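Apuntes del taller de orden doméstico, módulo 2: la mesa de trabajo

Empiezo por lo que más me preguntáis: qué se queda encima de la mesa y qué se va a un cajón.

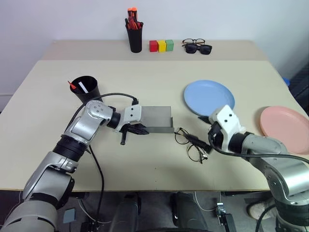 Leokadia Makowska me escribió después de leer el borrador de estos apuntes que ella no dejaría ni un lápiz a la vista, que una mesa es para apoyar los codos y que el portalápices es «un cajón de sastre puesto de pie». Pues mira, en parte le doy la razón (yo he tenido portalápices con 10 bolígrafos secos y ninguno que escribiera), pero a mí guardar las tijeras cada vez que las uso me saca de quicio, y acabo dejándolas en cualquier sitio.

Mi norma es la franja del fondo. Lo pequeño que usáis todos los días vive pegado a la pared, en fila, y el centro queda para lo que estéis haciendo. Un vaso alto y negro con las herramientas de pie, los mangos hacia arriba: si son naranjas o rojos, como los míos, los encontráis sin mirar, ¡qué maravilla! Al lado, lo menudo: tres cubos, rojo, amarillo y verde, bien juntitos. ¿Que los cubos no sirven para nada? A mí me alegran la mañana, y en este curso no se tira nada que alegre la mañana.

Las gafas. Ay, las gafas. Las transparentes y las de sol acaban siempre una encima de la otra, y así se rayan que da gusto. Lo ideal es una bandejita forrada de fieltro o, si no queréis gastar, un paño doblado. Ilaria Grasso usa la tapa de una caja de zapatos y le va de perlas. Las de sol, en cuanto podáis, a la entrada de casa, con las llaves.

Segundo vaso, sí o no. Yo digo que sí, siempre que tenga un oficio distinto del primero. En uno lo que corta y lo que aprieta, en el otro lo de papel y escribir, por ejemplo. Si los dos acaban con lo mismo, sobra uno. Y ojo con los vasos ladeados, que con el primer codazo va todo al suelo; un puñado de arroz en una bolsita, metido en el fondo, los aploma bastante.

Sobre comprar organizadores: el de Silgate que enseñé en clase es cómodo, pero ocupa media mesa. Probad antes con lo que haya en la cocina.

Para la próxima sesión:
Vaciad un solo vaso, el más lleno, y probad cada cosa antes de devolverla.
Elegid vuestra franja del fondo y marcadla con cinta de carrocero.
Traed apuntado qué habéis echado de menos y a qué hora del día.

Seguimos con los cables, que dan para una tarde entera. Venid merendados.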